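Humstead, Monday, December 30, 2024 – Darko, a supplier of handling equipment for small warehouses, today announced its equipment plan for the coming year. Under the plan the company will buy 22 hand-held grippers and three robot arms for its packing center in Humstead. The order was placed with Tinduvness after a trial that started in August.

The hand-held units will come first. Staff will use them to record picking and placing of soft goods, such as plush toys, and the arms will be installed when enough recordings are ready. "We prefer to spend the first part of the budget on the tools that people hold," said Kosmas Manolakis, head of purchasing at Darko. "An arm that waits for data is an expensive thing to keep in a room." 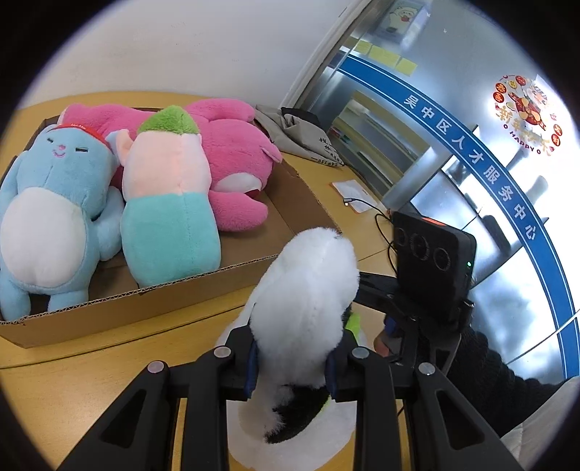

Each gripper is budgeted together with its sensor module, cables and one set of spare finger pads. Pads are counted as a running cost and not as equipment, and they will be ordered again every six months. Training is planned for 13 employees in the first group.

"Soft toys have no fixed shape, so we asked for more hours of recording than for boxes," said Tae-yang Yoon, project manager at Tinduvness. "The customer accepted this in the schedule from the beginning."

A second site, in Parker, may be added to the plan. Darko will decide on this after the first three months of use – until then no money is reserved for it.

Press contact: Darko, Purchasing Office, Humstead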